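# Madigan W2 wrist camera kit: notes after a grocery collection run

8 Apr 2020 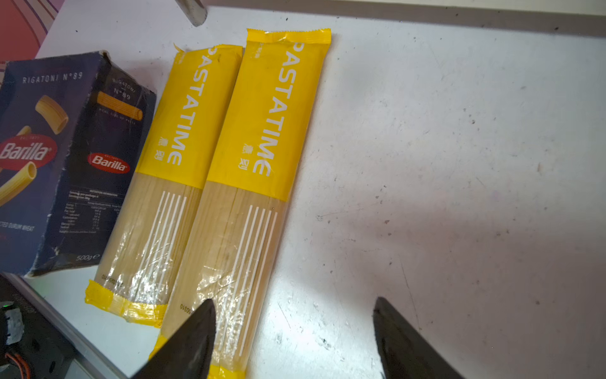

The Madigan W2 is a small camera, a clamp, a cable and a recording program, sold as one kit for people who collect grasping examples with a teleoperated arm. We bought three for the Almont bench and have used them on packaged dry goods since October. The task is plain: the operator picks up a named package, moves it to a target area and lets go. Each attempt is saved as one episode with video, joint positions and gripper opening.

**Mounting.** The clamp fits our wrist flange without an adapter. It has one hinge and one locking screw, and the screw needs a driver longer than the one supplied. Set the angle so both fingertips stay in view when the gripper is fully open. That costs some view of the table, but an episode where a fingertip leaves the picture at the moment of contact is of little use to us. The hinge holds its angle through a normal session. It slipped on one of our units after a hard stop, and we now draw a paint line across the joint.

**Image.** Good enough for the job. Large print on a pasta box is readable at working height; the small figures in a nutrition table are not, and our policy doesn't need them. Clear plastic is the hard case. Spaghetti packets throw glare off every wrinkle, and with automatic exposure on, the brightness jumps as the wrist turns. Lock exposure before the first episode. The setting is two menus down and resets when the program is restarted, a fault Madigan should have fixed by now.

**Recording program.** Start and stop can be tied to a foot pedal. Labels are typed once per batch and applied to every episode in it, with a field for failures. Video and arm data share one clock. On our arm the video ran 14 milliseconds behind until we entered a fixed offset, after which the drift over a session was too small to matter. Export to the Flarnwood format works. Export to plain folders also works but drops the failure field, so we don't use it.

**Failed episodes.** Keep them. The program's default is to delete any attempt the operator marks as failed, and it does so without asking. We lost 51 episodes on the first day that way. Most were slips on film packaging, where the finger closes on the loose end of a packet – the attempts we wanted most. Change the default before doing anything else.

**Cable.** Too short for a full wrist turn unless it is routed inside the elbow. One connector failed after 9 weeks. Mirkham, the reseller, replaced it without argument.

**Compared with a fixed overhead camera.** We run both. The overhead view is better for choosing which object to reach for, especially with packages lying side by side. The wrist view is better for the last part of the approach, where a finger has to go down beside a packet and not on top of it. Policies trained on the wrist view alone tended to hesitate when two packets carried the same print. If the budget allows only one camera, buy the overhead one first.

**Rating:** 3 out of 5. The hardware is sound apart from the cable. The software defaults bring the score down.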